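Comparing Two Control Modes for a Simulated Two-Arm Robot
Project report, Isine group, lab course in robotics

1. Background

The course asked each group to pick one part of a manipulation system, change it, and measure the effect. Our group chose the controller. We kept the robot model, the grippers and the rooms the same throughout and compared two ways of commanding the arms in simulation. The first mode, which we called Driver, sends joint targets directly. The second, Oddsson, takes a target pose for each gripper and solves for the joint angles at every step.

All work was done in the Kondonby house model, a set of furnished rooms used by several groups in the course. We did not edit the rooms except to change the start position of the robot.

2. Setup

The robot has a torso and two arms, each ending in a gripper. The base stayed fixed during a trial. This was a limitation, but it removed base motion as a source of error and let us look at arm control alone.

Each trial started from the same arm posture. The task was to bring the right gripper to a marked point near a fixture in the room, hold it there, and return. The left arm was told to keep its pose. Any motion of the left gripper was logged as drift.

We ran 300 trials in total. Of these, 200 were run in Oddsson mode and the rest in Driver mode. The split is uneven because the pose controller has more settings, and we wanted to cover them. A trial was stopped if any part of the robot touched furniture or a wall.

3. Driver mode

Joint targets were recorded by hand beforehand and played back with linear interpolation. Playback was repeatable. The weak point was the path between targets. Two joint postures that both look safe can have an unsafe path between them, and most of our stopped trials in this mode came from the forearm swinging wide on the way in. Adding intermediate targets fixed this for a given start position, but the list had to be recorded again whenever the robot was moved.

4. Oddsson mode

The pose controller made it easier to set up a new trial, as only the gripper target had to be changed. It behaved well in open space. Close to the limit of the arm's reach the solver sometimes switched between elbow postures, which showed up as a sudden jump in the joint log – in the worst case on 2 consecutive steps. We reduced this by adding a penalty on joint change per step. A high penalty made the arm slow to settle, so the final value is a compromise.

5. The sink position

Of the start positions we tried, the one facing the pedestal sink gave the most information. The basin has a rounded rim, and the approach has to end at the front edge without contact.
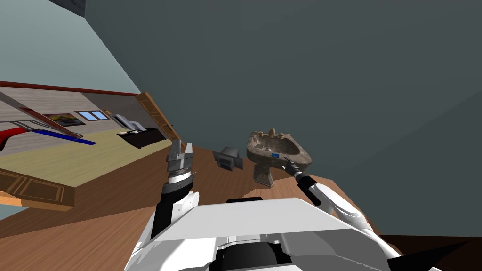
With the target this close to the rim, small errors matter. In Driver mode the end point was good, but only after the targets had been recorded 3 times. In Oddsson mode the first attempt was usable, with a small overshoot toward the basin. Moving the target back slightly and lowering the speed limit for the last part of the approach removed the contacts. Left arm drift was low in both modes and did not depend on the position of the right arm.

We also found that the viewing angle affects how well an operator can judge distance. Our default view was tilted, and we often misread the gap between gripper and rim when setting targets. The logged distance was used for all results.

6. Open points

We did not test grasping. The contact settings in the simulator are sensitive, and tuning them would have taken more time than we had before the Friday demo. The Driver targets for the sink position are stored with the project files, along with the final penalty value. A group continuing this work should first free the base and repeat the sink trials with the same targets.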